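About Us

Bassey Grip Lab is a small company that builds and tests hand-held grippers – the kind a person holds, one in each hand, to record how a task is done so a robot arm can learn to do it later. We started in a rented room over a bakery, we now have a proper office, and we still get far too excited when a new set of jaws arrives in the mail!

Most company pages skip the bad week. We'd like to start with ours, since it shaped nearly everything about how we work.

The August fault

Our second product was called the Forno. It had a light spring, a wide jaw, and a small motor that helped you squeeze so your hands wouldn't tire on long days. People loved it. Then one afternoon in August, Genivaldo Queiroz was folding towels with a pair of them and the right one closed and would not open. It had his left thumb in it. He couldn't reach the power switch with the hand that was holding the gripper, and the hand that could have reached it was the one that was stuck.

Somtochukwu Danladi pulled the battery from behind him. The whole thing took 4 seconds by the log and felt a good deal longer. Genivaldo had a bruised thumb and a split nail, and he was back at his desk the next morning, typing slowly and complaining about the coffee.

We had shipped 56 pairs by then. We wrote to every customer that same night and asked them to stop using the motor assist. Within two weeks 49 of those pairs were back with us, and the owners of the rest took the motors out themselves with a kit we mailed them.

What we found

The motor driver had a fault line that was supposed to cut power when the current went too high. On our board the line was wired correctly, but the firmware only checked it at startup. A jam halfway through a session was never noticed. It was a plain mistake, it was ours, and it had passed two reviews (Somtochukwu still has the printout with both signatures on it).

We reran the jam test 300 times on the new board before we let anyone put a hand near it. Then we decided to drop the motor completely. The Jorivar, our current model, is moved by your fingers and nothing else. If you let go, it opens. It's lighter too, and we like it so much more than the old one!

Where we work

Testing happens at the same desks where we answer email, and we are very fond of that. Anyone can pick up a pair between calls and try a change five minutes after it was made. A normal session starts sitting down, grippers held out over the near edge of the desk, marker cubes showing and the small green light on for each hand, with the keyboards and a closed laptop within easy reach. We learned to look at cords as well. The black one that runs from the white power strip across the desk and down past the edge toward the right-hand gripper is just the sort of thing we now talk about before a session, and our checklist has a line for it: know where every cord goes before you pick anything up.
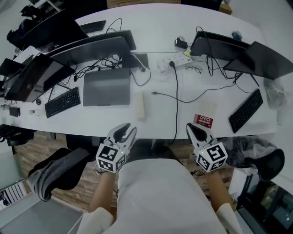 How we do safety now

Every new design gets a "stuck hand" review. One person plays the operator and has to get free with no help, using either hand, with their eyes shut. If they can't, the design goes back. Anyone in the company can stop a session by saying "open," and the session stops – no discussion until the grippers are down.

We also publish our fault reports, including the dull ones. The Netura wrist mount has three so far, all about the same screw. Please read them, and please write to us if you find something we missed. We answer every one of those messages and we enjoy them more than you'd think.

Last updated: 14 March 2020

Recent fault reports
Netura wrist mount: screw backs out, part three
Jorivar jaw pads peeling at the tip
Forno motor assist: full report and wiring notes
How to run a stuck hand review

Comments (3)

towelfolder
We had two pairs of the Forno and sent them both back. The email came at 11 at night and I remember being glad somebody was awake. Is the wide jaw coming back for the Jorivar?

R. in Dayton
The startup check thing got us too, different product. Thanks for putting up the wiring notes.

Somtochukwu (Bassey)
@towelfolder Yes! Wide jaw is in testing now. Still chasing a rattle in it.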